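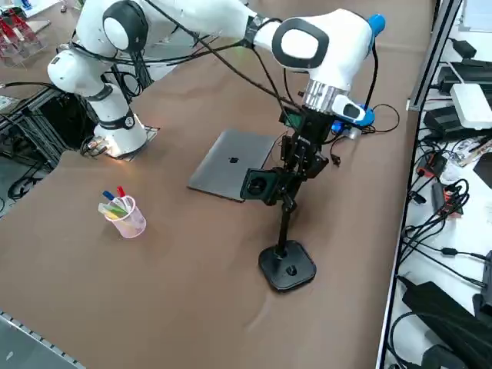
Guseo: a travel planning subscription that wants to be your travel agent

January 2022

I should say at the start that I don't like travel subscriptions. They ask for money up front and pay you back in "inspiration", and I have plenty of that already. But after two cancelled holidays and a pile of vouchers I was ready to let someone else do the thinking, so in December I paid for Guseo and used it to plan eight nights in northern Portugal for two people.

What you get

You fill in a form (budget, dates, how far you like to walk) and Guseo sends back a day-by-day plan with places to stay, places to eat and a list of "moments". The moments are the selling point. Mine included a chestnut supper, a morning with a basket maker and something called a slow arrival, which seemed to mean checking in at four.

Destico, the company behind it, says there are over 600 moments on the books. I asked for Bragança and the villages near it, and was offered five. Two of those were the same walk, once with lunch and once without.

What it costs

The plan for our trip came to £1481, flights not included. I then spent an evening pricing the same rooms and the same hire car directly with the people who own them, and got to £972. Some of the gap is the moments, which I couldn't price one by one as Guseo doesn't list them separately. I wrote to ask for a breakdown and was told the price reflects the whole journey. I'd still like the breakdown.

Cancelling is better than I expected. You can move your dates once without a fee up to 14 days before you leave, and the terms say so in plain words on the booking page. After the last two years that counts for a lot with me. 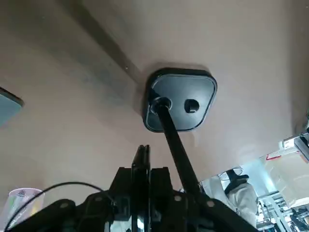
The local host

Every plan comes with a host you can message. Ours was Clementina Nogueira, who was the best thing in the whole service by a long way. She answered within the hour, told us to drop the second museum, and suggested we swap our hotel for Candari, a guest house with six rooms and a proper fire. It was £264 for three nights, less than the hotel it replaced. Guseo's own search hadn't shown it to me at all.

So I'm left wondering what the form and the matching are for. The good advice came from a person who lives there, and I would happily have paid her for an hour on the phone.

The app

Fine. The maps work offline, which you'll want in the hills. It sends too many reminders, and I never found a way to turn off the one asking me to rate my morning.

Would I pay again?

Not at this price. If you have no time to plan and the money doesn't sting, you'll get a decent holiday out of it. Ask for the host's opinion before you accept the first plan, and check the room rates yourself.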